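Can a machine clear the kitchen counter yet?

My sister-in-law asked me this at dinner in October, and I gave her a bad answer. I said "almost". She has two children and a job with night shifts, and "almost" does not empty a dishwasher. So I want to try again, with more words and more care.

First, where I stand. I worked for eleven years in the packing hall at Stosar, here in Plutville, and for the last four of them I was the person who got called when one of the machines stopped. I am not an engineer. I read a lot, I ask engineers many questions, and I write in my third language, so please forgive me if a sentence walks a little strangely.

In the packing hall, the answer to the question is yes, and it was yes long ago. A machine can take a box from a belt and put it on a pallet all night. Our line did 2,394 boxes on a normal shift, and on most shifts I drank my coffee in peace. But look at what we did for that machine. The boxes were all the same. The belt was painted so the sensors could see its edge. We put the pallets on the floor between yellow lines, and if a person left a pallet outside the lines, everything stopped and they called me. We always say that the robot did the work. I think half of the work was done by the people who made the room simple.

Now think about your kitchen. Who makes it simple?

My own counter this morning had a plate with crumbs, two cups, a bread knife, half an onion and a letter from the bank. I cleared it in less than two minutes while I was thinking about something else. In that time I made many small decisions. The onion goes in the fridge, but the skin of the onion goes in the bin. The letter must not touch the wet cloth. The cup of my wife still had tea in it — and she was coming back for it. I did not learn these things in a school, and I could not write them all down for you if I tried.

This is the part that I believe most people do not see when they watch a short film of a robot folding a shirt. They look at the hands. The hands are now quite good. I tried a Zikon gripper at a trade day in Noonan, a simple one with two fingers, and it took a grape from my palm and I felt almost nothing. The difficulty is everything that comes before the fingers close. Which thing do I take first? From which side? What is behind it? Is it food, or is it rubbish?

A lot of this is now practiced in simulation, where the kitchen is drawn by a computer and so is the robot. For a long time I thought this was a kind of cheating. I have changed my mind. When a real machine drops a real plate, somebody must sweep the floor and buy a plate. In a simulation you begin again, and you can do it while everyone is asleep. A man I write with has kept a record of his own attempts with one clearing task. He made 1,030 runs, and by his rules 434 of them were good. He was happy with this number. I asked him if he would be happy with a waiter like this, and he did not write back for a week.

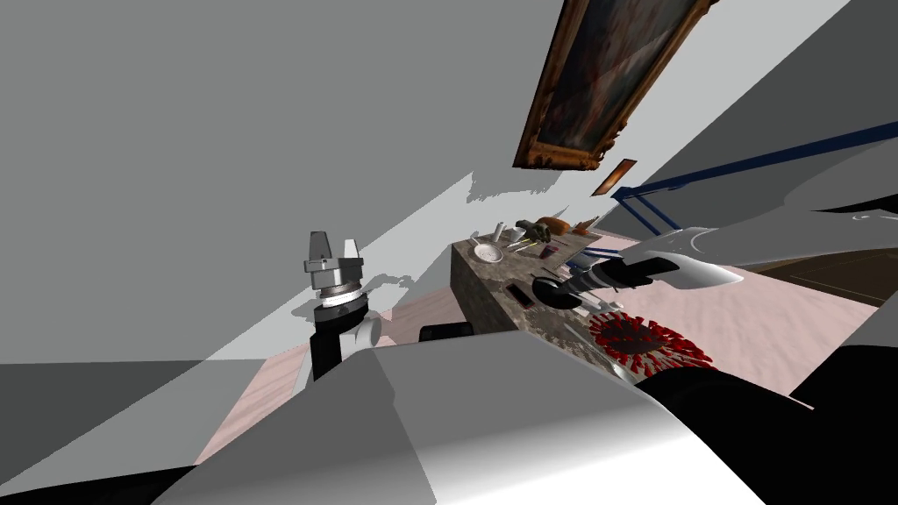 Posted Tue 25 August by the author of this blog, Plutville

What I like in a simulated kitchen is that it can be untidy in an honest way. On this counter there is a round white plate with a small white cup near it, some thin utensils next to the plate, something roasted and shiny, a dark lumpy thing that I cannot name, and a black pan close to the edge with the gripper over it. Each of these wants a different hand. A plate lying flat gives two fingers very little to hold. A knife is thin and almost lies inside the surface. A pan is easy if you take it well, and if you push it a little wrong near an edge, you have a pan on the floor.

And then the lumpy thing. If I cannot tell you what it is, how should the machine decide where it belongs?

So here is my second answer, for my sister-in-law. If your chore is one object, always the same, always in the same place, a machine can do it now, and it will probably do it better than you at four in the morning. If your chore is "clean up in here, please", then no, not in a way that I would pay for. Between these two there is a wide field, and each year a few things move across it. Wiping a flat table has nearly crossed. Loading a dishwasher with the plates of one family, maybe next. Children's rooms, I do not want to guess.

She asked me also what such a robot would cost, and I have no good number for her. I told her that a new dishwasher is 551 at the shop near the station, and that this one I can install myself on Saturday.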